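The Notice

The notice came through the door on a Monday, dated 1/21/19, on paper so thick I assumed it was a wedding. It said that the water in Lai was safe. It said so in bold. I had not, until then, been worried about the water in Lai.

I read it standing at the sink with the tap running, and then I turned the tap off.

By noon everyone on the hill had read theirs. The woman next door had hers flat on the wall between our yards, held down with a stone, and she was going through it with a pencil.

"It says there's been an event," she said.

"What sort of event?"

"A minor one. At the Jidoleck yard. It says the event is over."

The Jidoleck yard stands upstream of us, on the bend, behind a fence that has been going to be mended since I was at school. There are 4 tanks in it. They hold something used for cleaning something else, and that is as much as the firm has ever told us, though it does send a calendar every year with pictures of herons.

"If it's over," I said, "why are they writing?"

She underlined a word and did not answer.

The smell started on the Tuesday, or I started noticing it, and I'm honest enough to say I can't tell which. It was sweetish, like the inside of an old handbag. I filled a glass and held it to the window. It looked like water. I poured it on the geranium and felt bad about that for the rest of the day.

The town hall put on a meeting. A man from Jidoleck stood up in a very clean jacket and told us the spill had been contained. Someone asked what it had been contained in.

"The situation," he said, "has been contained."

"Is it in the river?"

"It was briefly in the river."

"And where is it now?"

He looked at his notes for a while. The river goes down to Hovemitz and then to the sea, and I think all of us in that room were picturing Hovemitz, and not one of us said it.

He told us they had brought in Skinen, an independent laboratory. I asked who was paying Skinen. He said that was a good question, thanked me for it, and took one from the other side of the room.

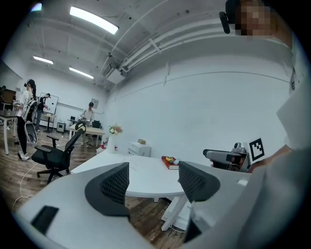 A red book on a round white table.

Skinen sent two young people in waterproofs who went from house to house with little bottles. The one who came to mine was polite and wiped her feet. She ran the kitchen tap for ten minutes before she took her sample.

"I don't run it for ten minutes before I make tea," I said.

"It's the procedure."

"Then you're testing somebody else's water. Mine's the stuff that comes out first."

She wrote something on the label. I should like to believe it was that. She had a cold and she was a long way from home, and when I offered her a cup of tea she looked at the kettle, then at me, and said she'd just had one.

I thought about that cup of tea more than I thought about anything the man in the jacket had said.

The results came on the same thick paper. The water was within the guideline. I rang the number at the bottom and asked what the guideline was. The voice said it had been set with reference to the available evidence. I asked when it had been set, and I heard pages turning, and then a different voice came on and said last Thursday.

"After the spill," I said.

"Following the event, yes."

They gave us 3000 bottles, stacked on pallets outside the school, for those who would feel more comfortable. There was no need to drink it. It was purely for our comfort. The pallets were bare by dark, and I saw the man in the clean jacket putting a pack of it in the boot of his car — for his comfort, I suppose.

Then the bottles ran out and there weren't any more, and people went back to the tap in their own time. Some said the smell had gone. My neighbour said it had never been there and that she'd only gone along with me to be friendly. I looked over the wall at her recycling and saw what was in it, and let her have that one.

I boiled mine. I knew perfectly well that boiling does nothing for that sort of thing and might do harm. I did it anyway, every night, with the window open and the lid off, like my mother with the milk.

In October the new calendar arrived from Jidoleck, early, with a card tucked in thanking the people of Lai for their patience. The herons were very good that year. I went through it month by month at the kitchen table, looking at the water they were standing in, and there was one I kept going back to. The bend behind it was ours. You could see the fence.

It had been mended in the picture. I put my coat on and walked up to look.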